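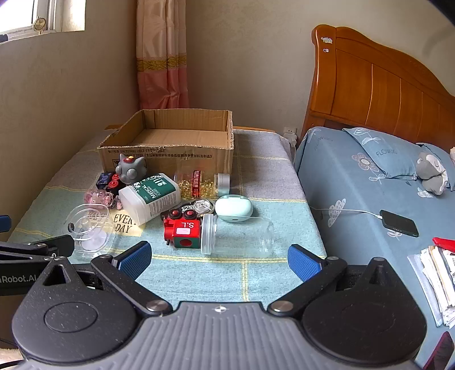

Is it better to wire two solar panels in series or in parallel if one of them is in shade for part of the day?

Parallel is usually the safer choice for a small setup with patchy shade, as the panel in the sun carries on working more or less as normal while the other one sulks. Series can still do well with the right sort of controller and working bypass diodes, but it depends a lot on the kit and on where the shadow falls.

Shed and Off-Grid Solar > Wiring > Two panels, one chimney

wanpen_y wrote:
I know the line above is the pinned answer for this section and I have read it, twice, and I still have a chimney. So here goes.

I've got two 160 watt Grareo panels on the workshop roof at Hemmin, side by side, facing as near south as the builder could be bothered with. They go to a Gunow controller, then a battery, then a 500 watt Datumetti inverter which runs the lights, a radio and a soldering iron. The neighbour's chimney throws a shadow over the left-hand panel from breakfast until the late morning. After that it's full sun until the trees get involved.

They're in series at the moment. That's how the previous owner of the panels had them, and I put them up the way I found them, like a coward. Mornings are dismal. Would going parallel fix it, or am I about to spend a Tuesday on a ladder for nothing?

Wanpen Yimyam

ftavares wrote:
Parallel. Next question.

thongchai_p wrote:
I'd hold off on the ladder. The bit that matters is which Gunow you've got. They sell two that look the same from across a room, and one is MPPT and the other is PWM. If yours is the PWM one then series was never right for it. It drags the panels down to battery voltage whatever you do, so you've been throwing away half of what the roof makes, chimney or no chimney. If it's MPPT then series isn't mad at all, and Florêncio is being Florêncio.

Also check the maximum input voltage on the label before you do anything. Panels give their highest voltage on a cold bright morning, which is exactly when people aren't looking.

ftavares wrote:
Florêncio is being correct. With a small battery and shade on one side, you go parallel. The sunny panel doesn't care what its neighbour is up to. I've had mine that way for years and the only thing that has gone wrong is a pigeon.

kulap_s wrote:
Bypass diodes though? I thought the whole point was that the current goes round the shaded bit.

thongchai_p wrote:
It does, Kulap. A panel that size will normally have a couple of diodes in the box on the back, each looking after a group of cells. Shade one group and its diode lets the current past, so you lose that group's voltage and keep the rest. In series, with an MPPT controller, the good panel should keep pushing its full current and the controller takes what's left. The trouble is that some of the cheaper controllers settle on the wrong operating point and stay there looking pleased with themselves. You lose more to that than to the shade.

A chimney shadow that goes across the short side of a panel and one that goes down the long side can also give very different results on the same roof. It depends how the groups of cells are laid out. So "one panel shaded" doesn't tell us much. Wanpen, does it cover the whole panel or is it a stripe?

wanpen_y wrote:
A stripe. A fat diagonal one that crawls across from left to right. It has a cowl on the end which looks like a small bishop.

I've been down and read the controller. It says MPPT on the front in silver letters, which I'd taken to be the name of the colour scheme.

orathai_r wrote:
Silver letters don't prove a thing, I'm afraid. There's a lot of gear out there with MPPT printed on a PWM box. Easy enough to check, if you have a clamp meter. On a sunny afternoon measure the current coming in from the panels and the current going out to the battery. If the battery side is clearly higher, it's converting voltage and it is what it says. If they match, you own a PWM controller in fancy dress. Wait until the battery is properly hungry before you try it, or the controller will be throttling back and you'll learn nothing.

ftavares wrote:
Or you could go parallel and not need to know.

orathai_r wrote:
She'd need to know! Half the answers on this board are "swap it and see", and then in May somebody comes back with a melted connector. Parallel means more current down the same cable. If the run from roof to controller is long and thin she'll lose in the wire what she gained from the chimney. Wanpen, how thick is the cable?

wanpen_y wrote:
It's the cable that came with the panels, joined to another cable that came with the house. I'd call it medium. It goes down the gutter side, in through an old vent, and along the wall behind the bench to the controller. I had the bench pulled out to follow it and the join is one of those push-together outdoor plugs, done up tight, no browning, so I was feeling quite smug.
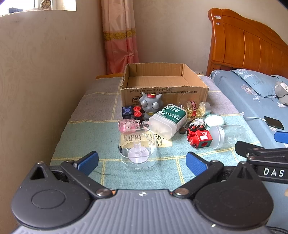

Then I carried on along the wall and found a second join, which is two wires twisted together under a great deal of tape. I've no memory of doing it but it does look like my tape. So whichever way the panels end up, that's going first.

I'll do Orathai's clamp meter test once I've borrowed the meter back from my brother-in-law, who regards lending as a sort of weather that passes over other people.

thongchai_p wrote:
Do the taped join before anything else, yes. Cover the panels first, or at least isolate them. They don't have an off switch and DC arcs are not friendly. A bad join there could be most of your dismal morning all by itself, though I'd expect it to spoil the afternoons as well.

kulap_s wrote:
Does she need fuses if she goes parallel? I read that you need fuses.

orathai_r wrote:
With only two panels in parallel, normally not for the panels' sake. The most that can flow back into a faulty one is what the other can make, and the panel is built to take that. Three or more and you want a fuse on each. The fuse between controller and battery is a different matter and everybody needs that one. Please tell me there's a fuse by the battery.

wanpen_y wrote:
There is a fuse by the battery. There's also a spare fuse, in a jar, with a label. I'm not a complete savage.

ftavares wrote:
Just the tape, then.

wanpen_y wrote:
Just the tape.

Right, I have the meter. Battery run down overnight with the soldering stuff, blue sky after lunch, both panels clear. Current to the battery is well above current from the roof, so the silver letters were telling the truth. Tape is gone, proper crimps and a bit of heat shrink in its place. Still in series. I watched it this morning with the bishop halfway across and it was better than it was, but every so often it dropped right down and sat there for ages before picking up.

thongchai_p wrote:
That'll be the controller losing its place, I'd think. Some of them only do a full sweep now and again. See if there's a setting for it in the menu.

ftavares wrote:
Or, and hear me out.

orathai_r wrote:
I hate to say it but he may have a point this time. If the cable is decent now, and the parallel current is within what the controller and the connectors are rated for, a pair of branch connectors costs very little and you can put it back if you don't like it. I'd still want to know the thickness, Wanpen. It's usually printed along the side of the cable.

kulap_s wrote:
Could she not just move the left panel?

wanpen_y wrote:
Kulap, the other side of that roof is where the skylight is. I did ask the neighbour whether he was attached to the chimney and he said the house was.

Torch and glasses fetched. It says 6 mm² on the roof end and the same on the house end. Branch connectors are ordered. I'll post the morning readings when they're on, same bishop, same battery, and Florêncio is asked not to comment until then.

ftavares wrote:
Wasn't going to.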